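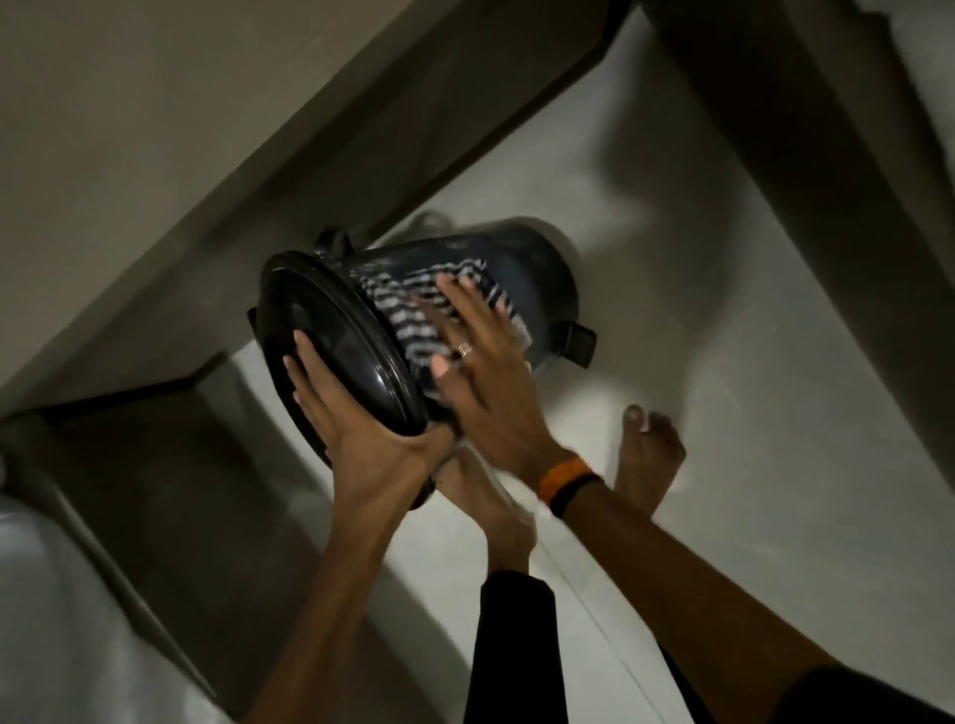 搬家这件事我拖了快半年，从去年十二月就开始跟房东说“再看看”，看到现在，总算定下来了。新房子在六楼，没有电梯，三十二平，比原来的小了一圈，但是窗户朝南，早上的光能一直铺到床脚，我进门看了一眼就不想再看别家了（中介大概很少碰到这么好说话的客人）。小归小，东西就得重新掂量一遍了。大件我反而不怎么纠结，沙发送人，书架拆了，最磨人的是那些零碎。比如那个黑色的带盖垃圾桶，你说它值几个钱？可是盖子一掀，里面还塞着一团深蓝底白条纹的布，我就又开始想，桶要不要带走，布要不要留着，想着想着半个钟头就没了。

后来我给自己定了个规矩：一样东西拿在手里，想不出下个月哪天会用到，就放到门口去。听起来挺干脆的对吧？执行起来一塌糊涂。第一天晚上我放了一堆到门口，睡前又偷偷拿回来一半，里面有一个缺了口的茶杯、一本三年没翻过的菜谱，还有一根不知道配什么机器的电源线。那根线我到现在也没扔，总觉得扔掉的第二天就会想起来它是干嘛的。

衣服倒是比想象中快。我把柜子里的全倒在床上，一件一件试，试到后面热得满头汗，标准就自动变严了，真的，推荐大家夏天整理冬装！最后挑出来二十一件，洗干净叠好，装了两个大袋子拎到小区的回收点。留下来的挂进柜子，居然还空出一截，我站在那儿看了好一会儿，有点不习惯。

书是另一回事。我这个人买书快看书慢，地上一摞一摞的，每一摞最底下那本都是好几年前信誓旦旦要读完的。朋友Yasir Kakakhel过来帮忙，坐在地板上翻了一下午，一本也没帮我装箱，倒是自己看完了半本游记，走的时候还问能不能借走。我说你拿去，别还了，少一本是一本。他第二天发消息来跟我讨论书里那段坐夜车的经历，说得特别起劲，弄得我又有点想把书要回来。
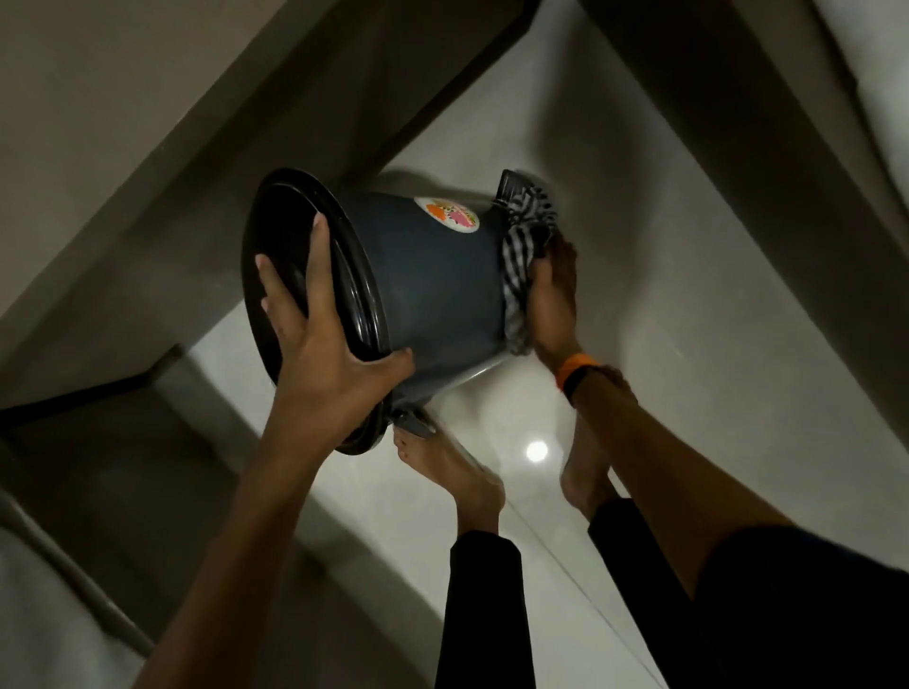 打包的箱子我是在Callar买的，中号的，一个装满书就已经搬不动了，这一点千万别学我。书要用小箱子，或者下面铺一层书、上面塞毛巾和枕套，重量一下子就匀了。胶带也别省，我一开始图便宜买了最薄的那种，撕一次断一次，指甲都抠秃了，后来老老实实换了宽的，效率高了一大截。还有就是写标签。我头几个箱子很认真，写“厨房，碗，易碎”，写到后面只剩“杂”，再后面连“杂”都懒得写，画个圈了事。结果到了新家，我要找剪刀开箱子，剪刀在画圈的箱子里，画圈的箱子有好几个……最后是拿钥匙一个一个划开的。

搬家公司我问了三家。Okeke报价最低，但是楼层费要另算，六楼爬上去一加，也就不低了。Grostus的客服很客气，可惜周末全约满了。最后选的是Kendeck，来了两个师傅，话不多，手脚是真利索，冰箱用背带一勒就上去了，我空着手跟在后面爬，爬到四楼还得扶着墙喘口气，挺丢人的。中间歇了一趟，我下楼买冰水，小卖部的阿姨问我是不是新搬来的，又问几楼，听说是六楼，“哎哟”了一声，给我多塞了两根冰棍。就冲这两根冰棍，我对这个小区的印象好得不得了。

头一晚没睡好。床垫是原来的，枕头也是原来的，可是声音全变了。以前窗外是马路，半夜有货车过，我早就听惯了；这边特别静，静到楼下谁家的空调滴水都听得清清楚楚。我躺在那儿数水滴，数着数着又爬起来开箱子，半夜把调料瓶全摆好了，盐、糖、花椒，一字排开，心里才踏实一点。第二天早上煮了碗面，没找到筷子，用两把小勺子吃的，面条一直往下滑，吃了好久。

现在收拾到哪一步了呢，厨房能用，卧室能睡，客厅还堆着箱子，走路得侧着身。窗帘也还没装，杆子买短了，量的时候明明写的是对的，可能是我把两扇窗的尺寸抄混了。先用床单挡着，早上五点多就被太阳晒醒，好处是终于能在上班前吃上早饭了。阳台我想种点东西，薄荷和小葱先来两盆，番茄看情况，上一次种番茄只结了一个，还被鸟啄了。

有朋友问我爬六楼累不累。累啊！头几天小腿酸得下楼都要横着走。不过我发现自己出门前会多检查一遍钥匙手机，买菜也不再一口气买一周的量了，西瓜只买半个。上周称了一下，居然轻了一点点，也可能是那个秤搬家的时候颠坏了，等我把剩下的箱子拆完，找到另一个秤再称称看。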